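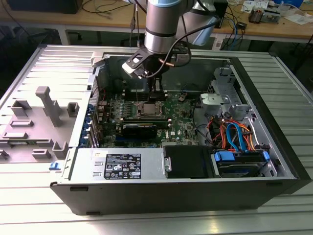
Inside the Box: desktops opened up at Honderthorpe

Old desktop computers spend their working lives under desks being kicked, and then they come to us. This page is for people who have one in the cupboard under the stairs and have wondered what is in it besides the holiday photographs they meant to copy off. I've kept the captions short, except where I had a grudge.

Most of the towers came from the offices at Oltthorpe, which cleared out two floors and rang to ask if we would like "a few". We now have nearly 100. A few went straight back together with a bigger drive and a clean, and the rest are being taken down for parts. Page last added to in May 2025.

Lying down
A tower is called a tower right up until you want to work on it, when it goes on its side like a cow with a stomach complaint. Everything you need is then facing the ceiling, and anything you drop goes in.

Side panels
They come off in five seconds and go back on in a quarter of an hour. The trick is the row of little hooks on the lower edge, all of which have to agree at once. If you are stacking panels, pair them with their cases first. Two cases from the same maker, a year apart, will have panels that look the same and aren't.

The processor
The reason the whole thing exists, and about the size of a cream cracker once you have got the heatsink off. Old thermal paste dries to something like the grout in my bathroom. Warm the machine up for ten minutes before you start, switch off, unplug, and twist gently. Pulling straight up has cost us 3 processors, and I was responsible for all of them.

Memory
Small, light, easy to post and the first thing everyone asks for. Push down both clips at the ends of the slot, unless there is only one clip, in which case push that and tilt. Memory goes in the egg boxes on the second shelf. They really are egg boxes. Conceição keeps hens.

Graphics cards
Office machines mostly manage without. When one does have a card of any size in it, somebody in the building was either drawing kitchens for a living or had an understanding with the IT department. There's a catch on the end of the slot, on the side you can't see, and you'll meet it when you have already started pulling.

Power supplies
These are the only part we tell visitors to leave alone. They come out of the case whole, four screws and a shove, and they stay shut. The labels carry more small print than my mortgage. If you want to know what yours puts out, look for the table of volts and amps and ignore everything else, including the part that looks important.

Drives
Hard drives are logged by serial number and wiped, and if they won't wipe they are drilled. Osvaldo Damasceno does the drilling and has asked me to say that he doesn't look at your files first. He once told me he would sooner watch the drill.

Plastic clips
The makers colour the bits you are allowed to touch, usually blue or green, and it is the kindest thing they ever did. After ten years the plastic has gone the way of old rulers, so press in the middle and keep your face back. Spare clips are in a jam jar. Spare jam is in Osvaldo's drawer.

Cables
Every cable in a desktop is either two inches too long or half an inch too short. We sort them by plug and never by colour, having tried colour for the whole of October and ended up with a very pretty drawer in which you could find nothing.

Screws
There are two sorts of screw in a desktop, coarse and fine, and they look identical at the moment of choosing. Ours live in a Hustotar tray with 30 compartments, of which 29 hold screws and one holds a tooth. It isn't from here. It came with the tray.

Dust
A case from beside a radiator will have a neat grey felt over every opening. A case from a carpeted office has something closer to a hat. Take it outside, wear a mask, use a soft brush, and hold the fan blades still while you do it. The record so far went to a machine from the Oltthorpe post room, and it has been kept in a bag by someone who should know better.

The plastic bezel
The front of the machine, and the only part the designers expected anyone to look at. Three tabs along one edge, work them in order, start at the top. Yours will have a sticker on it saying DO NOT TURN OFF. You may turn it off.

Things found inside, so far
A paper clip, naturally. A second paper clip, straightened. Half a raffle ticket, number 200, with no prize attached. A dead wasp. A very small key that fits none of the locks in Honderthorpe, though we have only tried the ones near the kettle.

If you have a desktop to hand over, bring the tower and the power lead, and please keep the mouse mat.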